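Home | Assembly Boards | Gears and Shafts | Fixtures | Spare Parts | Contact

Kodeva Gear Set and Assembly Mat

Order code 223. Supplied by Berncombe Bench Supply.

The Kodeva set is a bench kit for gear meshing and insertion work. It consists of spur gears in three sizes, matching shafts, a base plate and a flat work mat. It is intended for training benches, fit checks and repeat assembly trials where the same small parts are picked up, placed and removed many times.

Gears are molded in one piece with a plain round bore. There is no keyway and no set screw. The bore is a sliding fit on the supplied shafts and will turn freely under finger pressure. Teeth are straight cut with flat tips, which tolerate more misalignment at first contact than a full involute form. They are not rated for power transmission and should not be run under load.

The small gear has a light face and a dark body, so the face can be told from the side at a glance when the part is standing on its rim. It is thick enough to stand that way unsupported on a level surface. The larger sizes are usually stored flat.
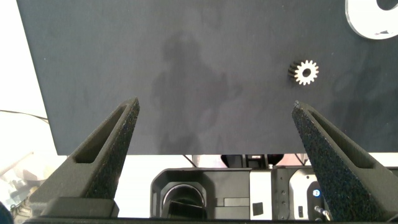
Work mat

The mat is dark with a matte surface. Light-colored parts show clearly against it, and the low sheen keeps reflections down under overhead lamps. It will pick up marks in use. Smudges and darker patches do not affect flatness and can be reduced with a damp cloth and mild soap. Do not use acetone or brake cleaner -- both will lift the surface coating.

Lay the mat on a flat bench before use. It may be set at an angle to the bench edge, but should not overhang. The mat is not adhesive. For fixed installations, use the Sasaki corner clamps (order code 146), sold in fours.

Specifications

Small gear: 20 mm outside diameter, 4 mm bore
Medium gear: 30 mm outside diameter, 6 mm bore
Large gear: 40 mm outside diameter, 8 mm bore
Shafts: ground steel, chamfered at one end
Rated insertion cycles per gear: 3000
Storage temperature: 5 to 40 C

Bore wear

Check the bore with the plug gauge supplied. The no-go end should not enter. If it does, replace the gear and inspect the shaft for burrs. Most early wear reported to us came from shafts installed with the chamfered end down, which leaves a sharp edge at the top.

Do not oil the shafts. A dry film lubricant may be used on the two larger sizes. On the small gear it builds up in the bore and tightens the fit.

Spares

Gears are sold singly or in packs of ten. Shafts are sold in matched sets only. The older Deritura base plate accepts the small and medium shafts but not the large one -- the hole pattern is narrower on that side. Mats are sold singly under order code 1672.

Page revised 11/03/2024.

Comments (3)

benchrat_tom
Is the plug gauge in the box or extra? The listing I bought from left it out.

Habibur Gunawardena
In the box, under the foam. One gauge covers the small and medium bores, with a separate one for the large. Write to us if either is missing.

K. Ellery
Mat is good. Clamps are a bit tall for our setup, so we went with double-sided tape. Small gears have held up since January with no change on the gauge.

Contact Berncombe Bench Supply | Returns | Copyright Berncombe Bench Supply | Back to top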